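Last updated: March

4.2 Rules for a tidy-up trial

We wrote the Nurkcombe rules with Tatsuya Hosoda over one long Friday, and we are delighted by how far three of them go. Rule 1: the operator fixes the list of litter before the arms move.

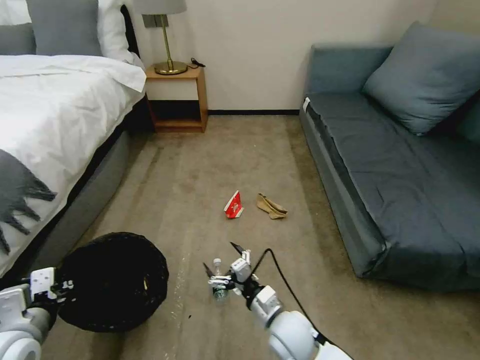
Rule 2 covers grip. A bottle is lifted clear of the carpet before any sideways travel, and the free arm keeps off the bedding.
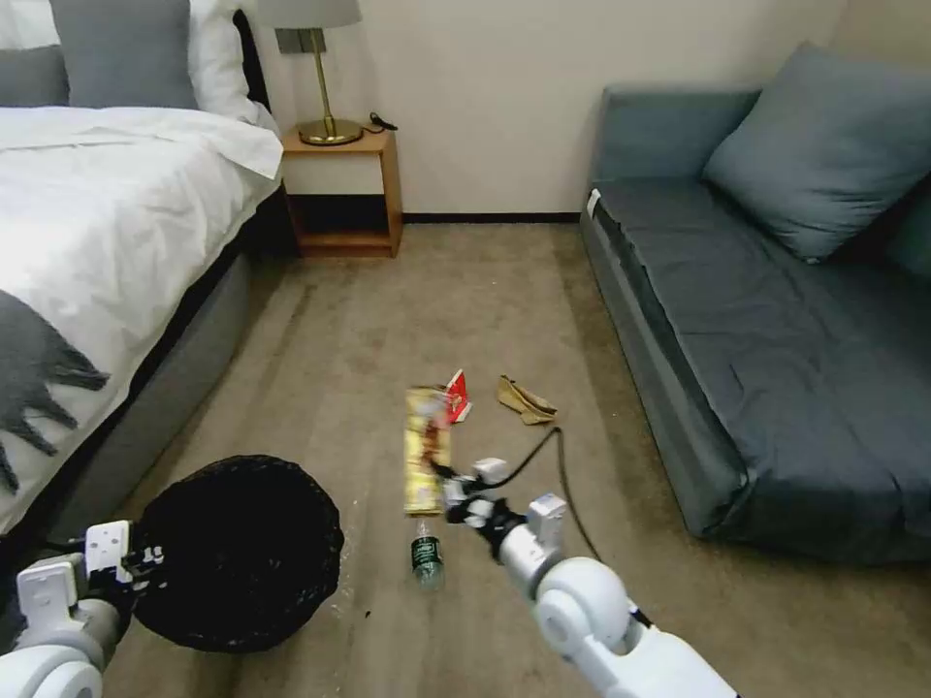
Wrappers were the great surprise of our 193 trials. Thin film slides under a fingertip, so we allow two attempts per item and then log a miss – a limit Marek Oravec argued for from the start.
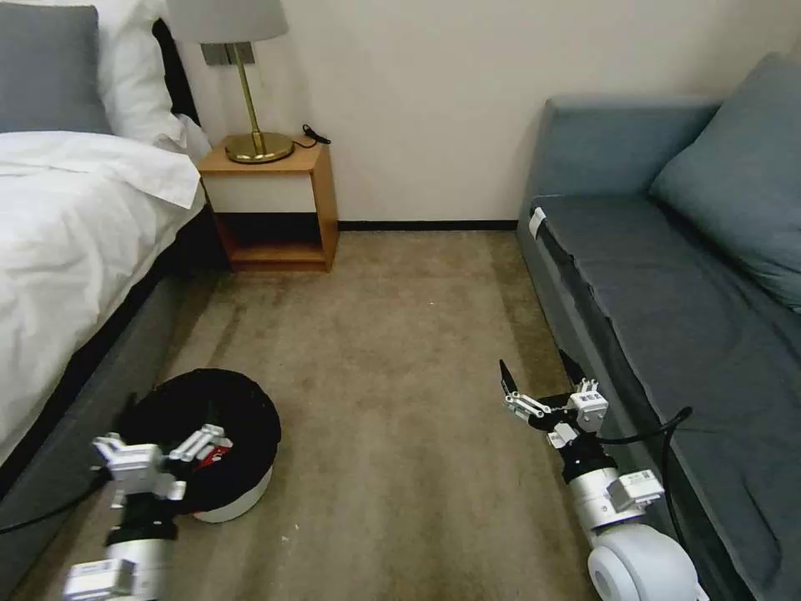 Figure 5. Trials in the Nurkcombe bedroom.

Rule 3 decides when an item counts as binned. We score it only once the fingers have left the bin and the item stays put. With the left gripper still over the rim and its fingers reaching in near the red object, the score sheet stays blank. Scorers took to this quickly, and their agreement pleased us enormously.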